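Keeping the Clocks Right When the Hour Changes

Every spring and fall I spend a good part of Sunday evening being wrong about what time it is, and over the years I've worked out a few habits that make the following Monday a lot gentler on everybody in the house. They're small things, but I'm very fond of them!

Start with a list. Walk through your home once with a pencil and write down every clock that doesn't set itself: the stove, the microwave, the thermostat, the sprinkler timer, the car (always the car). Tape the list inside a kitchen cabinet door and it will be waiting for you next time. I keep mine by the Vemham calendar, next to the spare batteries.

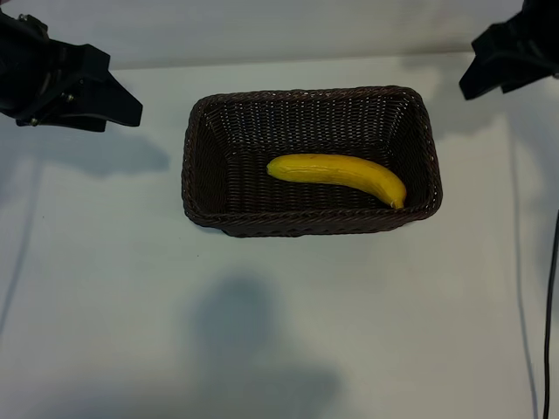 Ruth's comment on last fall's version of this page was that she changes the clocks after lunch on Saturday, so the whole family eats supper on the new time and goes to bed on it too. I tried it in spring and I have to say it suited us very well, though the dog took longer to come around.

1. Pick one clock to trust

Choose a phone or a radio-controlled clock and set everything else from that one. If you go from stove to microwave to hallway, each one picks up a little of the last one's error, and by the time you get to the bedroom you've lost a minute or two.

2. Wind-up clocks go forward only

My old Weidemann mantel clock strikes the hours, and I was taught never to push the hands backward on a striker. In the fall I just stop the pendulum, go and have a cup of tea or do some ironing, and start it again an hour later. In spring, move the minute hand ahead slowly and let it finish striking before you go on.
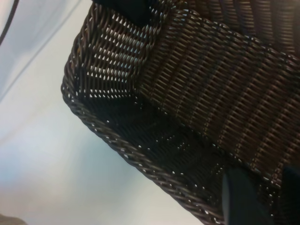
3. Change the batteries while you're up there

You've already got the step stool out, so put a fresh cell in the wall clock and the smoke alarm. A bit of masking tape on the back with the month written on it saves a lot of guessing.

4. Calls to family overseas

Not every country changes on the same weekend, and some never change at all. For a few weeks the usual gap may be off by an hour, so check before you dial!
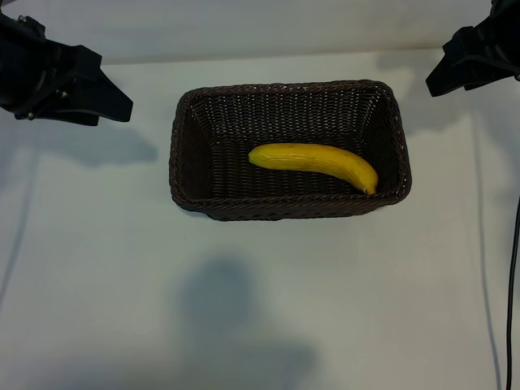 5. Don't forget the timers

Lamp timers, the coffee maker and the sprinklers all keep the old hour until you tell them otherwise. Ours once watered the front walk just as we were leaving for work.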